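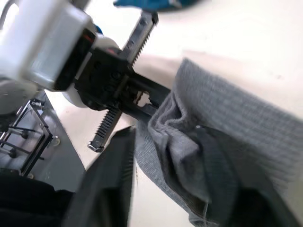

Jaw tip in the gray knit, toothed racks either side of the housing. Lint goes straight for those teeth.

Upkeep notes on the Skorovix fabric cell, for anyone running something similar.

We brush both racks every 40 cycles now. Dry nylon brush, jaws open, then jaws closed. It used to be once a shift and the jaw would start to drag by the afternoon.

No oil on the racks. We tried a light one in March and it made paste out of the fluff. Koen Nijs spent 2 hours picking it out with a dental tool.

After brushing, re-zero the jaws. Close on nothing, check the reading, close again. Ours should come back at 194. If it's off, look for a thread caught behind the finger mount before you touch any settings.

Next is the grip check — a sock, every time. Thin knit slips when the finger faces are dirty. 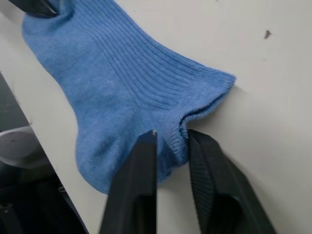

Blue sock, cuff between the two fingers.

Wipe the ridged face with alcohol, let it dry, repeat the check. If it still slips we swap the finger. Takes around 20 minutes, most of it re-zeroing.

Table gets wiped last. Specks on white confuse the Atar vision software more than you'd think.

Spare fingers are in the Stemero drawer. Write it down when you take one.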